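4.2 Furniture and posture at the work tables

The first part of the study dealt with the offices at Girnell, where almost everyone sits. The second part moved to the shared workshop at Gestberg, where people stand for most of the day, or half stand and lean, and where the furniture has been put together over several years by the people who use it. We wanted to know how high the work surfaces were, what was kept on them, and how far people had to reach past one job to get at another.

We visited the workshop on 30 occasions. On each visit one of us stayed for a full morning or a full afternoon and filled in a sheet for every change of position we could see: sitting down, standing up, moving to another surface, turning to a keyboard, putting something down in order to pick something else up. This gave 382 entries. Entries that could not be tied to a particular surface were kept in the totals but left out of the comparison between surfaces.

Two kinds of surface matter for what follows. Pale wooden tables are used for handling work, meaning anything done with the hands on an object or a tool. Dark desks are used for typing and for reading from a screen. The two are set close to each other so that a person can go from one to the other in a step or two. People called the wooden ones "the tables" and the dark ones "the desks", and we have kept their words.

The tables have a smooth finish and a light colour. Several people told us the colour was the main thing they liked about them. Small dark screws and washers show up well on a blond surface, and a dropped part is found sooner. The desks were bought second-hand from an office clearance and were never meant for standing work. At most of them a person who wants to type while standing has to bend at the neck, or the waist, or both. We saw a good deal of this. Bending to a keyboard was the most common single entry on our sheets in the afternoons, and the second most common in the mornings after reaching across a table.

Rails and posts have been fixed to the tables to hold equipment, cables and sometimes notes. These were added as they were needed and there is no standard height for them. A rail along the far edge stops things from rolling off the back, which people value, but it also marks the limit of what can be passed across the table by hand. Anything taller than the rail has to be lifted over it or carried around the end. We found that people working on opposite sides of a table spoke to each other often and passed things to each other seldom.

Figure 7 gives the view across one of the wooden tables towards a desk, with one person on his feet near the desk and another person's hand at work on the right.

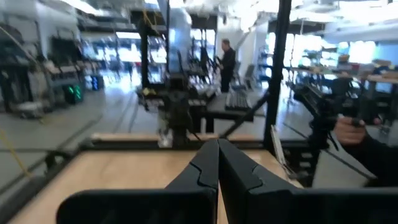 Figure 7. Wooden table with black rail along the far edge, and black desk with keyboard beyond.

Ileana Pîrvu disagreed with us about the desks when she read a draft of this section. Her view was that we had made too much of the height. People at Gestberg do not type for long, she wrote, and a low desk is a place to put down a notebook or lean on a hand for a moment, which a raised desk would not be. She thought the angle of the keyboard was the better thing to look at: "If it is turned towards the table, somebody is using it from the table. If it is straight, somebody has been sitting."

We went back to the sheets with this in mind. Keyboard angle had not been one of our headings, but it had been written in the margin often enough to be of some use. Where a note had been made, a keyboard lying at an angle to the desk went more often with short spells of standing use than with sitting. The notes are too few and too uneven for us to put a figure on this, and different observers may have had different ideas of what counted as an angle. We think the point is a good one and would add it to the sheet in any later work.

On the length of typing spells the comment was partly borne out. Most were short. The median spell of standing at a desk was around 20 seconds, and many amounted to a few keystrokes and a look at the screen. A smaller group of spells went on for several minutes, and it was in these that people shifted from foot to foot, put a hand on the small of the back, or went to look for a stool. The stools at Gestberg are kept along one wall. Over the whole period we saw a stool fetched in the middle of a task only 3 times. People who had started a job standing tended to finish it standing, whether or not they had told us beforehand that they preferred to sit.

The arm and hand positions at the tables need a separate word. Much of the handling work is done from the side of a table instead of from the front, because the front is taken up by whatever is being worked on. A person at the side holds the forearm out over the edge with the elbow unsupported. None of the tables has a pad or a rest for this. Two people had made their own from folded towels, and one had used a piece of pipe insulation pushed over the table edge. All three said the same thing about them, that they helped and that they kept falling off. At Jondmont, which we visited once for comparison, the side edges had been rounded over and the users had no complaints about them, although their work is lighter and the sessions are shorter.

Clothing came up more than we had planned for. Long sleeves were common in the workshop even in July, when the building is kept cool. Several people said they wore them to keep the wrist off a cold or sharp edge. Others said it was habit. A sleeve does something for the skin and nothing for the load on the shoulder, and we would not count it as a solution, but it does suggest that table edges are felt as a problem by people who did not list them as one when asked.

We asked each regular user what they would change first. The answers did not match our sheets very well. Storage came first by a wide margin, then lighting, then noise. Table and desk height were mentioned late or only when we raised them. This is in line with what we found at Girnell, where people who had bent over low desks for years described the desks as fine. It should not be taken to mean that height does not matter to them. Storage is a thing people notice every time they look for something, while a low desk is noticed at the end of the day, and by then it is put down to the day.

After the main visits were finished, one desk was raised on blocks by the users themselves. The blocks were cut from an offcut supplied by Nistor, who also make the wooden tables. We made no formal observations of the raised desk. We were told that it was in use more than the others and that one shorter member of the group had asked for it to be put back. A desk with an adjustable frame would have met both wishes, at a cost the group had already decided against.

A limit of the method should be mentioned here. The observer usually stood near the door, and the far side of each table was harder to see from there than the near side. Reaches made low down behind a post or a piece of equipment will have been missed. We have no reason to think that this changed the order of the surfaces in Table 5, but the totals for the far side are probably too low.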